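What we learned from 451 tries at putting a cushion back

I said in May that I would write up the cushion work once the numbers had settled. They have settled, mostly, so here goes. It's long and a bit uneven, and the part most people will want is the section on when to stop pulling.

The question was a narrow one. Given a two-armed robot standing in front of a sofa, can it learn to pick up a loose cushion and set it in the seat corner from human demonstrations alone, and how much do those demonstrations need to vary before the policy copes with a cushion it finds in an odd position? Pádraig Ní Chonaill and I had been arguing over the second half of that for most of a year. Pádraig thought variety in the starting position was nearly everything. I thought variety in how people do the task mattered more. We were both partly wrong.

The setup is simple. One operator drives both arms from a pair of handheld controllers and sees what the head camera sees. We record the head camera, the joint positions and how far each gripper is open. There are wrist cameras too, but I left them out of the main result for reasons I'll get to. The policy takes the last few camera frames and joint readings and puts out a short chunk of motion, runs part of it, then looks again. The training code is our own branch of a small library called Skurside that Marama Tautahi maintains. She fixed two bugs for us along the way, one of which had been quietly shifting our gripper signals late by several frames. If you trained anything on the old branch, pull the new one.

A placement counted as good if the cushion ended up resting against the backrest and touching the armrest, and stayed there after both grippers had let go and backed off. We didn't care which corner pointed up. I wanted to score the angle as well, but two people scoring the same footage could not agree on it often enough, so we dropped it.

We collected demonstrations in two sets. In the first, which we called Vodora, the operator was told to do the task the same way each time: left gripper takes the near edge, right gripper steadies, lift, carry, lower, release. Only the cushion's starting place changed. In the second set, Madigan, the starting place was kept to a small patch of the seat, but the operators could do it however they liked. Some lifted it with one arm. Some dragged it along the seat and then tipped it up against the back. One person pinched a corner and more or less swung it in, and it worked more often than I would have guessed.
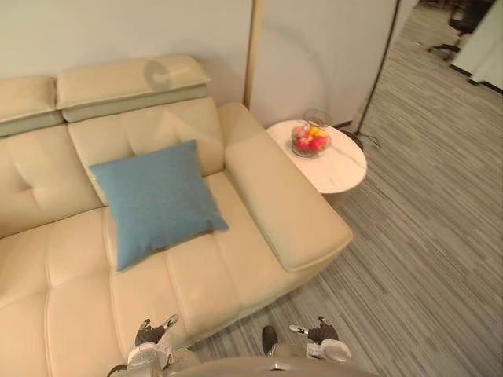

Both sets had the same number of demonstrations and we trained with the same settings, then ran each policy from the same list of starting positions. Between the two policies, the mixed policy and the reruns I describe below, the full log comes to 451 attempts. I watched all of them at least once. I don't recommend doing this in one week.

The Vodora policy did well wherever the cushion lay flat. It found the edge, closed on it and carried it over. Where it fell apart was recovery. If the fabric slipped out of one gripper halfway, the policy kept going as if it still had hold of it. It would finish the whole motion with nothing in the right hand and the cushion hanging off the left, then release and drop it on the seat. It had never seen a person fix a slip, so it had no idea that a slip was something you could fix.

The Madigan policy was messier and recovered better. It would drop the cushion, hesitate, and push it along with the side of a gripper until it reached the corner. It also dithered. With several ways of doing the job in the data, it sometimes started one and moved to another partway, and in the worst cases it went back and forth until we hit the time limit. And it was poor outside the patch of seat it had been trained on, as Pádraig had predicted, loudly.

Mixing the two sets half and half gave us the best policy, and I don't think that will surprise anyone. The thing I did find interesting was how little of the Madigan data was needed. We tried replacing the Madigan half with just 20 demonstrations where the operator lost the cushion on purpose and then picked it up again. That policy did almost as well as the full mix, and it dithered far less. Those demonstrations took one afternoon to record.

So my current view is that what I had been calling variety in style was mostly doing one job, which was showing the policy what to do after a mistake. Once it had that, the rest of the style variety was close to dead weight. Pádraig says this is what he was arguing all along. I have the messages and it isn't, but fine.

When to stop pulling

The most common failure across every policy was pulling too long. The gripper closes on the cover fabric and not on the filling, the arm lifts, the cover stretches, and the cushion doesn't come up the way the policy expects. A person feels this straight away and lets go. Our policy has no sense of touch beyond the gripper opening and the motor current, and the current reading was not part of its input at first.

We added it. It's one extra number per arm, smoothed over a short window. We also added a plain rule outside the policy: if the current on either gripper stays above a limit while the arm has barely moved, open that gripper a little and let the policy look again. I was against the rule, as I would have liked the policy to learn this by itself. With the rule switched off and the current reading still in, things got somewhat better. With the rule on as well, good placements reached 90 percent on the test positions. I lost that argument and the rule stays.

The limit itself needs care. If you set it too low the robot lets go of things it's holding perfectly well. We set ours by hand over a morning, using one cushion, and I have no reason to think it would carry over to a heavier one or to a slick cover. I'd like to learn the limit per object at some point.

A few things that did not help

Wrist cameras. I expected them to matter a lot near the grasp. They made training slower, and placements went down slightly. My guess is that most of what they see during the carry is a very close view of fabric, and the policy latched onto something in it. I haven't tested that guess.

Longer motion chunks. They looked smoother and failed more, for the reason you'd expect: the policy was committed for longer before it looked again.

Pretraining on our table-top data. No clear effect either way. The table work is all hard objects, so this may only mean that hard objects don't teach you much about soft ones.

Changing the lights. We ran a set with half the ceiling lights off and saw no real drop. The cushion stands out well against the sofa and I suspect that is carrying a lot of it. A cushion close in color to the seat is the obvious next test, and I expect it to go badly.

What the result does not show

It's one sofa and one room. The base of the robot was parked before each attempt, by a person, to a mark on the carpet. We moved the mark for 21 of the attempts to see what would happen, and placements dropped enough that I'd call the policy fussy about where it stands. That's too few to put a proper number on. Varent, the group upstairs who work on base positioning, have offered to let us use their parking routine, and that's what the next couple of months will go to.

I also want to be clear that the two-set comparison was run with three operators, and one of them was me. I knew what we were testing. I tried to do the Madigan demonstrations without thinking about it, but you can't really do that. The on-purpose drops were recorded by the other two, which makes me trust that part more.

The data will go up once the file names are cleaned up. The rule for letting go is about 40 lines, and Marama has agreed to take it into the library as an option that is off by default. If you try it on something other than a cushion, please tell me what limit you ended up with.

Comments

tolle_k
Did you try having the operators recover from drops in the same session as the normal demos, or were they all recorded separately? We had trouble with the policy learning to drop things deliberately when the drops were left in.

Reply from the author
Separately, and we cut each one so that it begins after the drop. The first version left the drop in, and yes, we got a robot that threw cushions. I should have put that in the post.

Renske
The wrist camera result matches ours with towels. We got some of it back by masking out the wrist view once the gripper is closed. Cheap to try.

M. Tautahi
The option is in the development branch now. Please don't copy the default limit without checking it on your own hardware, it's set for a fairly weak gripper.

jpw
What happens if the cushion starts on the floor?

Reply from the author
We haven't tried it. None of the starting positions were off the seat.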